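3. 家庭内の文字はどちらを向いているか

3.1 問題の所在

包装の文字に関する研究の多くは、文字が正しい向きで、適度な距離から、適度な関心をもつ人に読まれるという前提に立つ。店頭であればこの前提は悪くない。棚の商品は係員の手で前を向かされ、客もとりあえず前を向いて立っている。しかし商品がその一生の大半を過ごすのは店頭の外であり、戸棚の中や机の上の文字は横を向き、裏を向き、しばしば天地を失う。デザイナーが半年かけて調整した字間は、この段階で乾物の袋の下敷きになる。

Nwosuはこの状態を「読者の退場」と呼んだ。名づけとしては大げさだが、ほかに呼び名がないので本節でも用いる。退場した読者は文字を読まず、色と形で袋を識別し、手を伸ばし、たいてい当てる。外れた場合にのみ文字が読まれるが、そのときの読みは熟読にはほど遠く、誤りの確認にとどまる。

3.2 資料と手続き

資料は、ミストフ地区の協力世帯から得た包装788点の記録である。各世帯には、家にある包装を普段の置き方のまま記録するよう依頼した。記録の上限は一世帯につき最大200点とした。この上限は研究倫理上の配慮として計画書に書かれているが、予備調査に参加した一世帯が香辛料だけで我々の入力作業を数日止めたことへの反省も含む。

「普段の置き方のまま」という指示は思うように守られなかった。記録の前に戸棚を片づけた世帯が少なからずあり、そのうちの一軒は片づけの成果を見せるために我々を茶に招いた。茶はおいしかったが、この世帯の資料は分析から外した。788点は除外後の数である。

分類にはババローラ方式を用い、主たる文字列の向きを正立、横転、倒立、不定の四つに分けた。入力は注釈ソフトTirusで行った。同ソフトは倒立した文字列を見つけると親切にも自動で回転させるため、最初の一週間分の入力では、すべての家庭のすべての包装が見事に正立していた。設定を改めたうえで、この一週間分は入力し直してある。

3.3 倒立文字と識別

主たる文字列が正立以外に分類された包装は305点であった。素材との関係を見ると、箱や瓶には正立が多く、軟包装には横転と倒立が目立つ。箱には底があり、瓶には蓋があるのに対し、袋の上下は印刷面の都合で決まっているにすぎない。利用者がその都合を尊重する理由は乏しい。

聞き取りでは、袋の向きを尋ねられて初めて袋に向きがあることを意識したという回答が複数あった。ある回答者は「切り口のある方が上」と明言し、続けて手元の袋を調べ、切り口が両端にあることを確かめて黙った。この沈黙は逐語録では「（間）」と記されている。

興味深いのは、倒立した包装でも識別の失敗がほとんど報告されなかった点である。回答者は袋を「青いの」「大きい方」などと呼び、印刷された商品名を用いることはまれであった。商品名を正確に挙げたのは主に子どもで、彼らは菓子に限って司書のような厳密さを示した。図2のような包装では、濃い青の地に淡い青のラベルが載り、文字を逆さに見ても、色面の配置はそのまま手がかりになりうる。漢字を読む習慣のある読者であっても、この向きでは字を読む前に青を見ているというのが我々の解釈である。

もっとも、色への依存には代償がある。同系色の包装が隣り合うと、利用者は次に大きさに頼り、大きさも似ていれば位置に頼る。位置は家族の誰かが動かすまで有効である。動かした者はたいてい自分が動かしたことを覚えておらず、動かされた者はたいてい覚えている。この非対称性は本調査の範囲を超えるが、聞き取り時間のかなりの部分を占めたことは記しておく。

図2 濃青色の軟包装。淡青色の角丸ラベルと漢字の文字列が上下逆になっている。

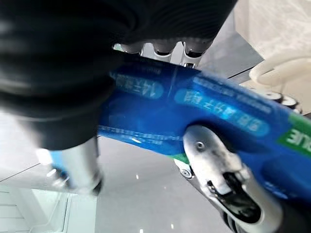
3.4 表示設計への含意

以上の結果から、軟包装の両面に互いに逆向きの文字列を刷るという提案が考えられる。どちらに転んでも一方は読めるはずだという理屈である。プリーンハムの印刷業者にこの案を示したところ、費用の見積もりとともに、読みたい人は袋を回すのではないかという指摘を受けた。査読者の一人からも同趣旨の意見があったため、提案は本稿では保留する。

一方、保存方法や使用上の注意のように、読まれなければ困る文字については別の検討が必要である。こうした文字は小さく、長い行に組まれ、折り目にかかりやすい場所へ追いやられる傾向がある。協力者にこれらを声に出して読んでもらう課題では、ほぼ全員がまず袋を回し、次に眼鏡を探し、最後に家族を呼んだ。呼ばれた家族も眼鏡を探したため、課題の制限時間は途中で延長した。

なお、今回の記録は各包装について一時点に限られ、同じ袋が翌日も逆さであったかどうかはわからない。使用に伴う向きの変化を追うには同一世帯への再訪が要るが、12月に予定した再訪には、先に茶を出してくれた世帯だけが承諾の返事を寄せている。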